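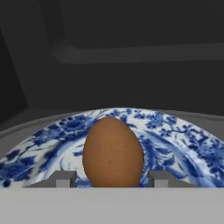 4. Leitura de disquetes antigas com a placa Fleria

Secção revista em 2020-03-19. Substitui a folha solta de fevereiro. Quem ainda tiver a folha, deitar fora, o passo da alimentação estava errado.

Antes de começar

Precisa de: placa Fleria (revisão 2 ou posterior), unidade de 5,25 ou 3,5 polegadas já testada, cabo plano, fonte separada para a unidade, computador com o Mimine instalado. Disquetes de limpeza dá jeito, mas só as novas.

CUIDADO: não alimentar a unidade de 5,25 pela porta USB. Nunca. A placa aguenta, a porta do computador pode não aguentar.

4.1 Ligações

1. Tudo desligado. Fonte também.
2. Cabo plano na placa, risca vermelha para o lado do pino 1. Na revisão 2 o pino 1 está marcado com um triângulo, bastante apagado.
3. Outra ponta na unidade. Se o cabo tiver torção, usar o conector depois da torção.
4. Ligar a fonte à unidade. Só depois o USB.
5. Luz da unidade sempre acesa = cabo ao contrário. Desligar, virar, repetir.

Nota: unidades vindas do armazém Sitska trazem o jumper de selecção em DS1. Deixar como está. As outras, confirmar uma a uma.

4.2 Primeira leitura

1. Abrir o Mimine. Menu Captura, Nova sessão.
2. Proteger a disquete contra escrita. Nas de 5,25 tapar o entalhe com fita opaca; nas de 3,5 abrir a patilha.
3. Olhar para a superfície contra a luz. Manchas, bolor, riscos circulares: pôr de parte e passar para 4.4.
4. Inserir a disquete e escolher o perfil. Na dúvida, Fluxo bruto. Ocupa mais mas guarda tudo, depois descodifica-se com calma.
5. Carregar em Ler e não mexer na mesa enquanto a cabeça anda.
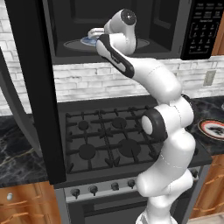 Comentário de um leitor: com disquetes de máquinas CP/M segui o passo 4 tal e qual e o Mimine deu-me tudo como ilegível, só resultou depois de baixar as rotações no perfil. Convinha pôr isso no manual.

Fica posto. Se todas as pistas vierem a vermelho e a disquete parecer sã, ir a Perfil, Rotação, e experimentar o outro valor antes de desistir. Não formatar. O programa não pergunta duas vezes.

4.3 Guardar a imagem

1. Nome do ficheiro: número de inventário, hífen, lado. Sem espaços e sem acentos.
2. Gravar o fluxo bruto e também a imagem descodificada. Os dois na mesma pasta.
3. Transcrever a etiqueta para o campo Notas, com os erros de ortografia que lá estiverem. Se não houver etiqueta, escrever "sem etiqueta", não deixar em branco.
4. Enviar para o arquivo Azimi. Limite de 400 ficheiros por envio; acima disso a fila pára sem avisar.
5. Conferir a soma de verificação do lado de lá. Se não bater, reenviar só esse ficheiro.

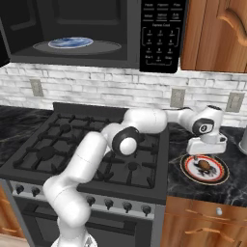
Fig. 3. Micro-ondas aberto, teclado numérico à direita.

Nota: o Azimi tem já mais de 2,000 imagens e a pesquisa é lenta. Procurar pelo número de inventário, não pelo título. Títulos repetidos há muitos, sobretudo processadores de texto e folhas de cálculo.

4.4 Disquetes difíceis

CUIDADO: se ouvir raspar, parar logo. Botão Parar no Mimine, abrir o fecho, tirar a disquete. Limpar a cabeça antes de meter outra, senão estraga-se a seguinte tambem.

1. Limpar a cabeça com álcool isopropílico e cotonete sem fiapos. Deixar secar.
2. Perfil Lento, 23 tentativas por pista. É o valor que vem de fábrica, mais do que isso só gasta o suporte.
3. Pistas que falham sempre no mesmo sítio: anotar o número, seguir em frente, voltar no fim
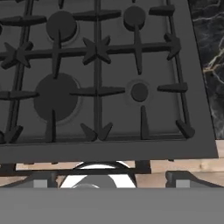

e tentar essas pistas à parte, com a opção Recuar cabeça ligada. Às vezes chegar à pista pelo lado de dentro faz diferença. Se continuar a falhar, tentar noutra unidade, de preferência de outro fabricante.

4. Guardar a leitura parcial na mesma. Marcar Incompleta no campo Estado.
5. Devolver a disquete à bolsa original. Bolsa rasgada, usar uma nova e juntar a velha na caixa.

Nota: discos com protecção contra cópia aparecem com erros que não são erros. Ver a tabela da secçao 7 antes de marcar como Incompleta.

Para desligar: fechar a sessão no Mimine, tirar a disquete, USB fora, fonte por último.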